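Grastura : « Le faisceau, c'est toujours la dernière chose à laquelle on pense »

L'atelier se trouve derrière les bureaux de Prenico, au fond d'une cour. Depuis douze ans, son responsable y remet en état des cartes de commande pour des machines d'emballage et des pompes. Il a demandé que son nom ne soit pas publié, parce qu'il préfère, dit-il, que l'on parle du métier. Nous avons parlé presque deux heures, surtout de câbles et de connecteurs.

Il a appris le travail chez Mühlbauer, un petit réparateur de radios qui n'existe plus. « Là-bas, on me donnait une carte et on me disait : regarde d'abord, touche après. Je restais peut-être dix minutes sans outil dans la main. » Il garde cette habitude. Quand une carte arrive à l'atelier, il lit l'étiquette du client, puis il regarde les condensateurs, et seulement ensuite il prend le tournevis.

Les condensateurs électrolytiques sont pour lui les premiers suspects. « Si le dessus est bombé, je n'ai pas besoin de l'oscilloscope. Mais un condensateur peut être très beau et ne plus rien valoir. » Il remplace alors tout le groupe en une fois. Le client paie un peu plus cher, et la carte ne revient pas trois mois plus tard pour le voisin de celui qu'on a changé.

Nous lui demandons ce qui est le plus difficile à enseigner. Il réfléchit longtemps. « Tenir un connecteur », répond-il enfin. Les débutants tirent sur les fils, qui sont plus faciles à attraper. Il faut prendre le boîtier, des deux côtés, et le garder bien droit devant l'embase.

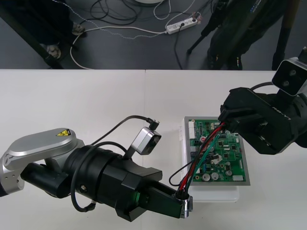

Cahier de l'atelier, no 2

Un faisceau court, avec des fils rouges, noirs et verts, lui semble plus délicat qu'un long. « Avec un long, vous avez de la marge. Avec un court, les deux bouts se parlent : vous bougez l'un et l'autre bouge aussi. » C'est pourquoi il s'occupe des deux connecteurs en même temps et laisse les fils faire leur courbe au-dessus de la carte, sans les plier sur les composants.

Il tient aussi beaucoup au support. Une carte posée directement sur la table se courbe quand on appuie sur une embase, et une soudure peut se fendre sans que l'on voie rien. Il préfère qu'elle soit fixée sur une plaque de métal. Quant à la table, il la veut blanche. « Une vis noire qui tombe sur du blanc, je la trouve. Sur du bois, je la cherche jusqu'au soir. »

Et le sol ? Il rit. Les rallonges et les câbles par terre sont un sujet ancien entre ses collègues et lui. En novembre, l'atelier a commandé des goulottes chez Nemau, et elles attendent encore dans leur carton. « On range la table chaque soir, c'est la règle. Pour le sol, il n'y a pas encore de règle. »

L'atelier traite quelque 100 cartes par mois. Une partie est réparée dans la journée - un fusible, un contact oxydé - et le reste demande de la patience, surtout quand le schéma est perdu. Dans ce cas, il dessine lui-même le brochage du connecteur, au crayon, avec la couleur de chaque fil. Ces feuilles sont conservées dans un classeur que tout le monde peut consulter. Il nous en montre une, très effacée, où le mot « vert » est souligné deux fois. Il ne se souvient plus pourquoi, mais il ne l'a jamais jetée.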